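Casdale Season 2: Frequently Asked Questions

Updated February 2023

Has Casdale been renewed?
Yes. Rallano ordered a second season of the small-town mystery drama shortly after the first one finished its run.

How many episodes will there be?
The order is for eight episodes, two more than last time. Each one should run around 50 minutes. The finale is planned as a longer episode of 81 minutes.

When does it come out?
Rallano has not given a date. Filming is still going on, so we would not expect to see it before the end of the year. We will change this answer when a date is announced.

Who is coming back?
Eylül Gündoğdu returns as Deputy Nora Minden, and Arsen Zakharchenko is back as her brother-in-law, Pavel Palamarchuk. Most of the town council characters return too. The actor who played the ferry captain has not been confirmed, and we don't know if that storyline will continue.

What will the new season be about?
The first season ended with Nora finding the second set of land deeds in the church office. Season 2 picks up four months later, with the Palamarchuk family trying to sell the lumber mill. Gündoğdu has said that her character is no longer sure she wants the job. 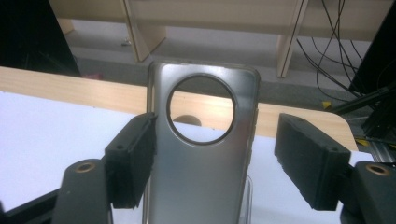
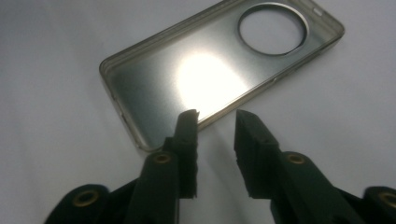

Phone covers with a large round camera opening.

Do I need to watch Season 1 first?
We think so. The mill plot started in the second episode and won't make much sense without it. If you are short on time, watch episodes 2, 5 and 6.

Where can I watch it?
Only on Rallano, in the app or in a web browser. Both seasons will be included in the basic plan. There are no plans for a disc release.

Is Casdale based on a book?
No. It is an original script. The town is made up, though the pilot borrowed its population, 4,000, from the place where the head writer grew up.

Can I watch it on my phone?
Yes. Episodes can be downloaded in the app and watched offline. Downloads are not available in the browser version.

Will there be a Season 3?
It has not been ordered. The writers have said they have an ending in mind that would need one more season.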